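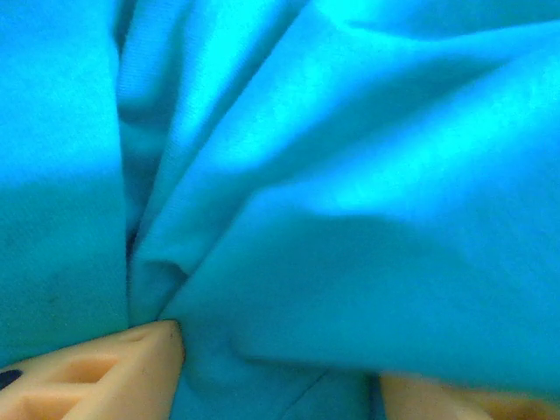

Mahmoud Bensaid has folded shirts for 18 years. Hotels first, then hospital whites, now the returns floor at Jostwood, where clothes people sent back get checked, folded and bagged again. He talks with his hands going the whole time. Folding air, mostly.

"They told us in January. Robots on the T-shirts. I went home and said to my wife, well, I'm a T-shirt."

He wasn't let go. No one on his shift was, he says, though two left on their own and weren't replaced. What changed was the day. He used to stand at a bench and fold. Now he walks between the bench and the robot station, brings it shirts, takes shirts away, fixes what it gets wrong.

And it gets things wrong? "Sleeves. Sleeves all day long." Long laugh.

I asked about speed. He fold a shirt in 7 seconds on a good morning. The arms take 40, when they don't stop to think. "But they don't go to lunch. The manager says that to me like I never noticed lunch."

The hard part for the arms is the start, he says. A shirt in a heap has no top or bottom. Pull one end, pull the other, find a corner.

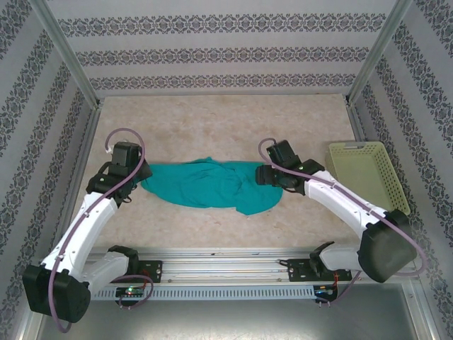 "I was teaching it, I guess"

Ovidiu Pîrvu runs the station. Came over from maintenance at Gamlow, did a short course, still calls himself a conveyor guy. He and Bensaid argue about collars. Both of them brought it up before I'd asked anything.

"Mahmoud grabs a shirt by the shoulder seams, one shake, done. I asked him how he knows where the seams are and he got annoyed with me," Pîrvu says. "He doesn't look. His fingers know."

So Bensaid spent some of his shifts showing him. Slow folds, over and over, same shirt. Was he paid extra for that? "No." Then, after a bit: "I was teaching it, I guess. Should have asked." The union rep has asked since. No answer yet when we spoke.

Pîrvu doesn't duck it. "He's right. I told them that upstairs."

His own worry is different. New hires learn the station before they learn to fold, and then a heap like this one stumps them.

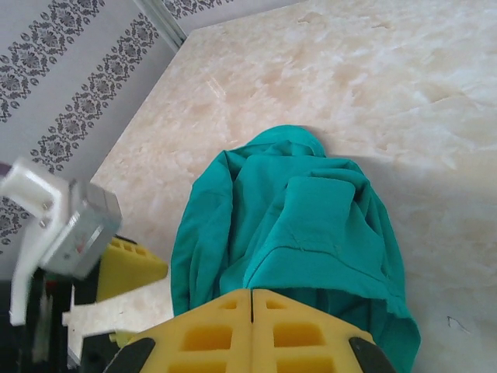 Page 7

"They wait for the arm," he says. "I say pick it up, use your hands! They look at me."

Bensaid's shoulder is better, he'll give the robots that. His feet are worse. More walking, concrete floor, teh mats are only at the benches. He's asked for mats.

Does he like the work less? He has to think. Less talk now, he says. Four of them used to face each other across the bench and somebody always had a radio. At the station you face the arms.

What he still does himself, every shirt, is the neck. Flatten the collar, read the label, match it to the return slip.
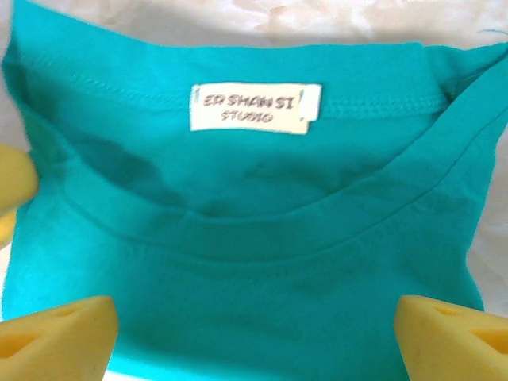

Teal T-shirt at the collar check. The label reads ER SHAN SI STUDIO.

"I like that part," he says. "You want to give that to the machine too, talk to me first. And pay me this time."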